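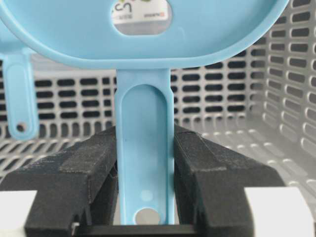 Cómo registrar la conducta de juego en primates: guía de observación para grupos escolares y aficionados

Por Nidia Castaño
Área de Divulgación, Centro de Etología Quintanilla
Febrero

285 veces compartido
100 comentarios

El estudio del comportamiento animal comienza con una libreta, un reloj y la disposición a permanecer quieto durante bastante tiempo. La presente guía expone el procedimiento que el Centro recomienda a los grupos que deseen realizar un registro sencillo de la conducta de juego en primates alojados en parques zoológicos o reservas abiertas al público. El método no requiere formación previa, aunque sí exige constancia y respeto estricto por las normas de la institución visitada.

1. Elección del grupo de animales

Conviene seleccionar un recinto en el que convivan al menos dos individuos jóvenes. Los macacos, los gibones, los chimpancés y los lémures resultan adecuados, si bien cada especie presenta dificultades propias. Los gibones se desplazan con gran rapidez y obligan a anotar de forma abreviada; los macacos viven en grupos numerosos, lo que complica la identificación individual; los lémures pasan buena parte de la mañana inmóviles al sol.

Antes de la visita debe solicitarse al parque la composición del grupo: número de animales, sexo, edad aproximada y parentesco. La mayoría de las instituciones facilita estos datos por escrito si la petición se formula con antelación. En el parque de Prandetti, por ejemplo, la ficha de cada recinto se entrega en la oficina educativa, abierta desde las nueve y media de la mañana.

2. Definición de las conductas

El error más frecuente entre los observadores noveles consiste en llegar al recinto sin haber acordado qué se va a anotar. Se recomienda preparar un catálogo breve, denominado etograma, con definiciones que dos personas distintas puedan aplicar del mismo modo. Para una primera sesión bastan las siguientes categorías:

Persecución (PE): un animal corre detrás de otro y ambos mantienen una postura relajada.
Lucha de juego (LJ): contacto corporal con agarres, empujones o mordiscos inhibidos, sin gritos de alarma.
Juego con objeto (JO): manipulación repetida de una rama, una tela u otro elemento, sin fines alimentarios.
Juego solitario (JS): balanceos, giros o saltos ejecutados sin compañero.
Invitación (IN): gesto dirigido a otro individuo que precede a cualquiera de las conductas anteriores.
Fuera de vista (FV): el animal no puede observarse desde el puesto.

La categoría FV no debe omitirse en ningún caso. Un animal que desaparece tras un tronco no ha dejado de comportarse, y contabilizar ese tiempo como inactividad falsea el resultado.

3. Cómo distinguir el juego de la agresión

En numerosas especies de primates, el juego va acompañado de la llamada «cara de juego»: la boca abierta, con los labios relajados y, según la especie, los dientes poco visibles. También es habitual que los participantes intercambien los papeles, de modo que el perseguidor pase a ser perseguido, y que el individuo más fuerte se contenga ante uno más pequeño.

Por el contrario, el pelo erizado, los gritos agudos y la huida sin regreso apuntan a un conflicto. Cuando el observador dude, anotará la letra D junto al código y continuará. Las dudas se discuten al término de la sesión y nunca durante ella.

4. Método de registro

Se propone el muestreo focal, que consiste en seguir a un único animal durante un periodo fijo. El procedimiento es el siguiente:

a) Asignar a cada animal joven un nombre o una letra, y describir por escrito el rasgo que permite reconocerlo (una cicatriz, el tono del pelaje, la forma de la cola).
b) Sortear el orden de observación. Si se elige siempre al animal más activo, el registro mostrará más juego del que existe.
c) Seguir al primer individuo durante diez minutos y anotar, al final de cada intervalo de treinta segundos, el código de la conducta que esté realizando en ese instante.
d) Descansar dos minutos y pasar al siguiente.
e) Anotar al comienzo y al final de la sesión la hora, la temperatura, la afluencia de público y cualquier incidencia, como la entrada de un cuidador o el reparto de alimento.

En grupos escolares es preferible trabajar por parejas: una persona observa y dicta en voz baja, y la otra escribe. Los papeles se intercambian a mitad de la sesión. El uso de prismáticos es aconsejable en recintos amplios; el del flash queda excluido.

5. Normas de conducta del observador

No se golpeará el cristal ni se imitarán vocalizaciones. Tampoco se mostrarán alimentos u objetos llamativos, y se evitará sostener la mirada de los adultos, gesto que varias especies interpretan como amenaza. Si un animal reacciona de forma reiterada a la presencia del grupo, este deberá retirarse unos metros y suspender el registro hasta que cese la reacción.

6. Tratamiento de los datos

Concluida la sesión, se suman los intervalos de cada categoría y se dividen entre el total de intervalos en los que el animal estuvo a la vista. El resultado es una proporción, comparable entre individuos aunque el tiempo de observación efectivo haya sido distinto.

A título orientativo, el grupo de trabajo Brikine reunió durante su primera temporada 3932 intervalos válidos. La hoja de cálculo común empezó a ofrecer comparaciones útiles entre individuos al superar los 2000; hasta entonces, una sola tarde de lluvia bastaba para alterar el orden de la tabla. Un centro escolar que realice pocas visitas obtendrá un volumen mucho menor, suficiente para un trabajo de aula, pero no para extraer conclusiones sobre la especie.

Se aconseja representar los datos en un gráfico de barras por individuo y conservar siempre las hojas originales. Las correcciones se efectuarán tachando con una línea, de manera que el dato inicial siga siendo legible.

7. Envío de registros

Los grupos interesados pueden remitir sus hojas al archivo Griletti, donde se revisan antes de incorporarse a la base compartida. Deberán adjuntar el etograma utilizado, la ficha del recinto y el nombre de la persona responsable. Los registros sin etograma se devuelven al remitente. Las consultas sobre el procedimiento se atienden los jueves, de cuatro a seis de la tarde.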